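3.2 Worktop clutter and meal preparation

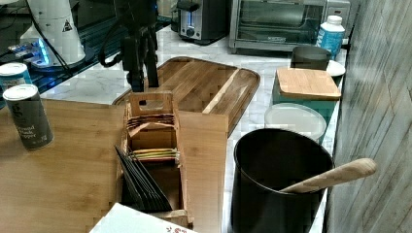
Figure 6. A household worktop with a large bamboo cutting board, a toaster and a toaster oven.

Households in the Nistimside sample kept more on the kitchen worktop than in any other open storage area. We recorded 1762 items across 300 kitchens and sorted them by how often the household said they were used. Small appliances took up the most space, even where they were used less than once a week. A toaster and a toaster oven side by side (Figure 6) is one such pairing – both brown bread, and few respondents could say why they kept the two.

Cups and small plates were treated differently. Respondents in Jundusport tended to see them as passing through on the way to the sink, and left them out of their own lists. We added them back at the coding stage, following Tzanetos.

Free space beside the cutting board was the best predictor of cooking from raw ingredients on weekdays. The link held after controlling for floor area, but was weaker in the 19 homes with a separate pantry. Data from the Halo diary study, discussed in Section 4, show the same pattern for weekend meals.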